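Grillwood Fold-Down Wall Desk: six months in a box room

I should start by saying that I did not want a desk. I wanted the dining table back, and the desk was the price. The Grillwood was the only fold-down model I could find that didn't look like something for changing babies on, so I ordered one in May and spent a while feeling pleased with myself.

It arrived in two boxes, one of which had been left behind the bins. Inside were the cabinet, the flap, two stays, a bag of fixings and a leaflet with 28 steps, of which step 9 is a drawing of a man looking pleased at a wall. I still don't know what he wanted me to do. The wall plugs supplied are the kind that come free with everything and hold nothing, so I threw them in the tin with the others and bought proper ones. Budget for that. Budget also for a second person, ideally one you don't mind being sworn at by, as the cabinet is heavy and has to be held level while somebody else finds the pencil.

Once up, it is a decent thing. The flap comes down slowly and stops where it should. I lean on it with both elbows, which the leaflet forbids, and so far it has put up with me. There's room for a laptop, a mug and a notebook, provided the notebook is shut. Anyone who spreads out will be miserable. 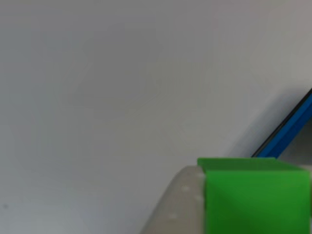

The finish is my main complaint. Grillwood calls it wipe-clean, and you can certainly wipe it. Tea comes off. Biro comes off if you catch it the same morning. Felt tip has moved in for good, and I've put the lamp on it. My sister-in-law has the Dornevico, which costs a good deal more and marks just as easily, so perhaps I should stop moaning, but I paid for wipe-clean and would have liked some.

The shelves inside the cabinet are a better story. There are 6 of them, all adjustable, and they take ordinary books without sagging. The cable hole at the back is too small for a plug, so you have to feed everything through from the other end, on your knees, saying things.

I did look at the Tasadmont before buying. It folds flatter and has a nicer catch, but the flap is so shallow that my laptop would have hung over the front like a diving board. It may suit people who write postcards.

Would I buy the Grillwood again? Yes, with my own wall plugs and lower hopes for the surface. It gets 7 out of 10 from me. The dining table, meanwhile, has been taken over by a jigsaw, and I have been asked not to put anything on it until it's finished.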